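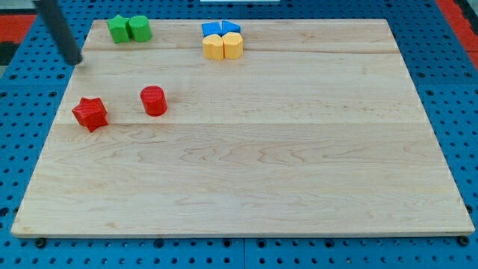

Figure 2. Tabletop state during a pushing episode.

4.2 Goal grounding and replanning

The Vida planner receives a typed instruction and the current block poses, and returns a short target for the tip of the arm. Poses come from the Jercombe tracker, which fits one template per shape and color. Touching blocks are the main source of error. In Figure 2 the two blue and two yellow blocks form a tight cluster, and the tracker must split them along edges that are partly hidden; the red star and red cylinder stand apart and are easy to fit. When the fit score of any block drops below threshold, the planner keeps the last accepted pose for up to five control steps and then requests a new estimate.

We tested this rule on 1,335 logged instructions, of which 1,000 were used to set the threshold. Instructions that name a block by color alone are ambiguous on this set – each color covers two blocks – so the planner scores both candidates and picks the one with the shorter path to the goal. Ties are broken by block index. The path cost is the same as in Section 4.1, with no added term for contact.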